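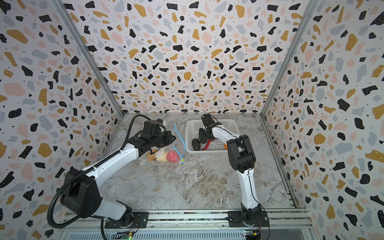 Fonds Skunmont Capital-risque : qui est encore dedans ?

lucie_cloutier
Je suis entrée à 1 000 et la part vient de toucher 1 228, j'en reviens pas ! Le rapport de juillet est super clair, pour une fois, et la ligne Flonley tire tout vers le haut. Je garde, et je renforce même un peu à l'automne.

vieux_bas_de_laine
Content pour toi, mais regarde l'historique : la part est déjà descendue à 673. Les sociétés non cotées, on les valorise comme on veut tant que personne n'achète.

E.Adeleke
Pas d'accord, vieux_bas. Sarmiento a été revendue, donc là c'est du vrai prix — et au-dessus de l'estimation en plus ! C'est la partie du rapport que j'ai préférée (page 42, lisez les notes).

vieux_bas_de_laine
Une vente sur tout le portefeuille... Et Clavthorpe, toujours au prix d'achat ?

lucie_cloutier
Oui, toujours. Là-dessus je te suis, j'aimerais bien une réévaluation. Ekaette, tu as vu les frais de sortie ? Je ne trouve pas la ligne.

E.Adeleke
Dans l'annexe, juste après le tableau des souscriptions. Bonne lecture !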